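Laundry and Linen Assistant (part-time), Storell House
Vamness Residential, Rendach 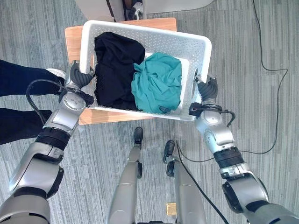

Clothes in one of our white carry baskets.

Vamness is looking for a part-time Laundry and Linen Assistant to join the household team at Storell House, our supported living home in Rendach. The post is permanent, subject to a probation period, and is for 30 hours a week. We would like the successful applicant to start in April if possible.

About the house

Storell House is home to adults who live in their own rooms and share a kitchen, a lounge and a garden. Some residents do all their own washing. Others do part of it with support, and a few prefer to have it done for them. The laundry room is on the ground floor next to the back door, with washing machines, tumble dryers, a deep sink, an ironing board and a run of shelves. There is a drying line outside, which we use whenever the weather allows.

Each resident's clothes are kept separate from start to finish. They come down in a basket, are washed as one load or two, and go back up in the same basket. We do not mix loads between residents, even when a load is small.

What you will do

Collect baskets from residents' rooms in the morning, after knocking and being asked in.
Check pockets and care labels, and sort darks from lights and colours.
Wash, dry, iron and fold clothes, towels and bed linen.
Return clean clothes the same day where possible and put them away if the resident wants this.
Wipe out the baskets and leave them to dry before they are used again.
Change beds on the ground floor every Tuesday.
Sew on buttons and name tapes, and do small repairs to hems.
Keep the linen cupboard in order and tell the house manager when stock is low.
Clean lint filters, detergent drawers and the laundry room floor.
Record any damaged or missing items in the laundry book.

You will also spend part of the week working alongside residents who are learning to do their own laundry. This can mean showing someone how to fold a jumper, or standing by while they set the machine themselves. It takes longer than doing it for them and the rota allows for that.

What we are looking for

You do not need qualifications for this post. Experience in a laundry, hotel, hospital or care setting is useful, but we will consider anyone who has run a busy household and is careful with other people's things. You should be able to follow care labels and written instructions in English, and to keep short written records. The work involves standing for long periods, lifting baskets and using the stairs. There is a lift for heavier loads.

You must be comfortable working in someone else's home. Residents may want to talk, may want to be left alone, and may have firm views on how their shirts are hung.

Hours and pay

The hours are worked over five days, Monday to Friday, starting at 8.30 am. There is no evening or weekend work. Pay is on Band 2 of the Vamness scale, paid monthly. Full details of the scale, pension and annual leave are in the applicant pack. Tunics are provided and washed on site. Lunch is available from the house kitchen at no charge on working days.

The post is subject to background and reference checks, which we arrange and pay for. Training in moving and handling, infection control and safeguarding is given in the first month and counts as paid time.

How to apply

Ask for an applicant pack at the Storell House office or at our main office in the Doherty Building, Rendach. Please return the form with a short covering letter saying why the work would suit you. CVs without a form will not be considered. If you need the form in large print or would like to apply by telephone, let us know.

For an informal chat about the post, ask for Ita Ní Mhurchú, House Manager. Questions about the form, checks or pay should go to Ga-eun Um in the staffing office.

Interviews will be held at Storell House and will include a short tour of the laundry room. Travel costs within the county can be claimed on the day with a receipt.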